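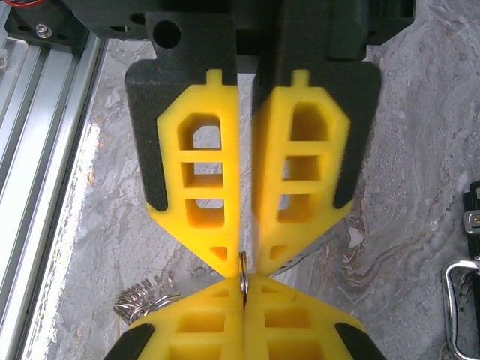
Siu-fong said on the phone this morning that gray marble is a mistake in any room where people eat, because you can't see a spill on it until your sleeve is in it. I wrote that down because I have been thinking the same thing all week and didn't want to be the one to say it.

December 17, 2020. Cold, no snow. Went through the samples from Filstead again after breakfast. They sent three: the plain white, the gray with the marble pattern, and a brown that I put straight back in the box. Dzintra Ķēniņš wants the gray. Her argument is that it goes with the floor and won't show every scratch the way the white will. Siu-fong's answer to that was to cover the white with a cloth and stop worrying. I said I'd think about it.

The quote from Chu is 4,000 with fitting, and the man at Galtumby hasn't called back, so I may not have anything to compare it to. Chu wants 100 down to hold a date in February. Paid nothing yet.

Spent the afternoon on the drawers by the window. Old batteries, two rulers, string, the warranty for the Plokel kettle we gave away. Threw out most of it. Kept the string. The bottom drawer still sticks and I sanded the runner for 15 minutes, then rubbed a candle along it – better, not fixed.

Soup for dinner, the last of the barley. Spilled a little on the white sample and it wiped off fine. Tried the same on the gray and Siu-fong is right, I had to put my head down sideways to find it. It wiped off fine too.

Leaning gray anyway. It looks better with the lamp on. Will tell Dzintra tomorrow, and call Galtumby again before noon.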